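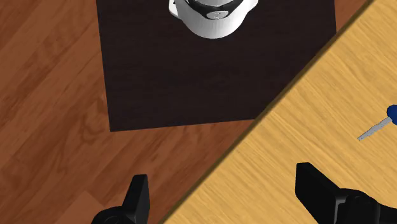

Vista desde la pinza. El destornillador azul, sobre la mesa.

Hilo sobre mi glamurosa vida generando demostraciones en simulación para que un brazo aprenda a coger cosas. Hoy, 22 de noviembre de 2023, vamos por el episodio 1446.

El proyecto se llama Cakar. Lo llevamos entre la oficina de Porkholm y la de Stonstead, que comparten servidor y casi ninguna opinión.

La rutina: se genera una mesa con objetos al azar, muevo el brazo con el mando, cojo lo que toca, lo suelto donde toca y guardo. Luego otra vez. Mi madre cree que trabajo con robots. Trabajo con el botón de reiniciar.

Lo del azar va en serio. El catálogo de objetos lo compramos a Owino en abril y quien lo montó tenía inquietudes.
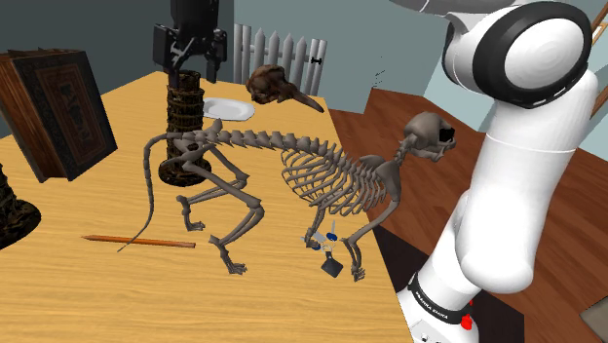 Un esqueleto de cuadrúpedo en medio de la mesa, un plato blanco detrás y un lápiz junto a la cola. La instrucción del episodio mencionaba solo el plato, como quien pide la sal.

Las costillas son un infierno para el motor de colisiones – cada hueso lleva su malla – y el simulador se pone a pensar en la vida. Los de Stonstead proponen quitar el esqueleto del catálogo. Los de Porkholm dicen que aporta diversidad. Yo digo que aporta horas extra.

De la última tanda de 158 episodios descarté 20. Casi todos por culpa mía: cierro la pinza antes de tiempo. Los fallos también se guardan, en carpeta aparte, con mi usuario en el nombre del archivo. Muy bonito detalle.

Me preguntan si el modelo ya aprende. Coge tazas con bastante dignidad. Con los destornilladores duda, igual que yo, y eso al menos demuestra que los datos son míos.

Quedan 2 tandas esta semana. Sigo mañana, si no me toca otra vez el bicho.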